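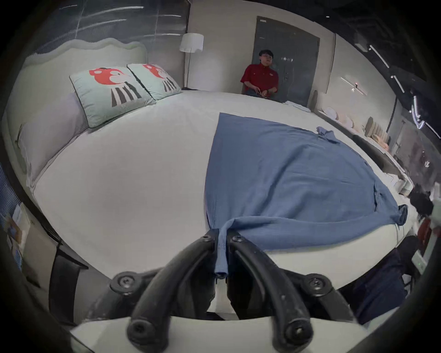
How do you fold a shirt on a round bed?

Lay it face down with the collar pointing away from you, do up the top, third and bottom buttons, and work from the side seams inward. The shape of the mattress makes no difference to the fold. It makes a difference to where you stand and what you line the shirt up against.

Search this blog
Search

I have been folding on a rectangular bed for most of my adult life and had never noticed how much I used the edge of it. A straight edge tells you whether the hem is square. You pull the tail down until it is parallel with the side of the mattress, and the rest follows. On a curve there is no parallel. The hem meets the border at two points and bows away between them, and your eye wants to correct the cloth to match. If you let it, you get a shirt with a hem like a smile and side seams that won't meet in the middle.

The fix is to stop looking at the border. Use the placket. Once the shirt is buttoned, the placket is the straightest line in the garment and you can feel it through the back panel with a fingertip. Fold each side to a set distance from that line and ignore the bed.

My method, for a standard button-up:

1. Button the top, the third and the bottom. Turn the shirt face down.
2. Smooth the back from the yoke to the tail with the flat of the hand. Two passes.
3. Bring the right side in until the side seam lies halfway between its starting point and the placket.
4. Fold the sleeve back on itself so it runs straight down the panel you have just made.
5. Repeat on the left.
6. Fold the tail up a hand's width, then fold the body up to meet the bottom of the collar.
7. Turn it over and settle the collar.

Step 4 is where most folds go wrong. The sleeve has to be turned at the shoulder and laid down in one movement, and if the cuff ends up past the tail you have a lump in the finished stack. With long sleeves I turn the cuff up once so it stops short.

Tails are the other trouble. A curved shirt-tail hung over the side of a mattress will pull the rest of the cloth after it, slowly, particularly on a smooth fitted sheet. Start with the whole shirt well in from the border. On a big round bed this means leaning, and if you are short it means a knee on the mattress, which tilts everything toward you. I fold close to the edge and accept a smaller working area.

Denim and denim-weight cotton behave better than poplin here. The weight keeps the panel down while you deal with the sleeve. Poplin lifts at every draught. The drawback is bulk at the collar: a heavy collar won't lie flat under the body fold, so stack heavy shirts with the collars alternating, one left, one right. A pile of six done this way stays level. A pile with every collar at the same end falls over in the drawer.

On colour, a mid-blue shirt on a white sheet is about as easy as it gets. You can see the outline and every crease. White on white is guesswork, and for those I put a dark towel down first.

Santeri Tikkanen wrote to me after the November post to argue for a folding board. He uses a Rilis, cut down to 60 cm so it fits on his dresser, and gets very even stacks. I have tried one. The width is consistent, but the board has to come out before the last fold and it drags the back panel with it unless the fabric is crisp. For T-shirts I would use it. For anything with a collar I still go by hand.

He also asked about bolsters and cushions, whether I clear them first. On a rectangular bed, yes, all of them, on to a chair. On a round bed with a wraparound headboard I leave them where they are. The cloth never needs to go that far back, and the area up against the headboard is hard to reach anyway.

I timed myself over 17 shirts, an ordinary fortnight's wash plus a few that had been on the chair. It took 200 seconds longer than the same load on the bed at home - most of that was walking around to the other side when I should have turned the shirt. Turn the shirt.

Next post will be drawer dividers, and whether the Umdale ones are deep enough for a heavy collar.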